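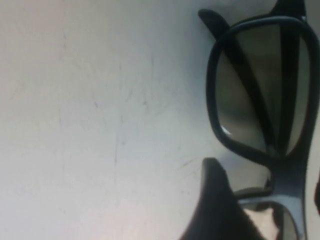
Item 3, wrist view: dark glasses on the table, fingertip beside the lower lens.

Skomau bench – pre-run inspection, glasses and box task
Date: May 6, 2019
Method under test: Kiver grasp scoring, wrist view plus fixed view

1. Emergency stop pressed and released, arm holds position. OK
Comment: Very clean stop. Repeat after lunch.

2. Speed limit loaded before motors on. OK
Comment: Limit file is the April one. Do not load the Zariņš settings, they are for the other bench.

3. Wrist view shows a fingertip and the target together. OK
Comment: I love how well the score handles tinted lenses now! In April it kept choosing the lens itself. Today 368 of 500 saved wrist views put the top score on a rim or bridge – a big step for a method trained on only 2000 grasps.

4. Table surface. OK, with note
Comment: Hairline scratches, fine to run. Wipe down, no solvent.

5. Gripper clearance at the box. CHECK EACH RUN
Comment: Walls are low but the fingers go right inside. Keep the descent slow.

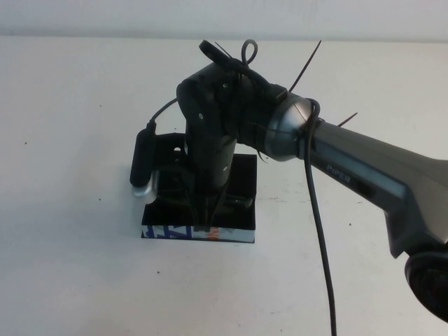
Item 5, fixed view: PiPER arm over the black box, fingers inside the opening.

6. Cables at the wrist. OK, with note
Comment: The thick one hangs down onto the table. Watch it through a full wrist turn. Trim the zip-tie tails, they stick out far enough to scratch a hand.

7. Bracket on the gripper, screws tight. OK
Comment: It overhangs the box edge, so check the left side too.

8. Logging on, disk space free. OK
Comment: Run 490 is the first with both views scored together. Really looking forward to this one!

9. Copy of this sheet to Rokberg. OPEN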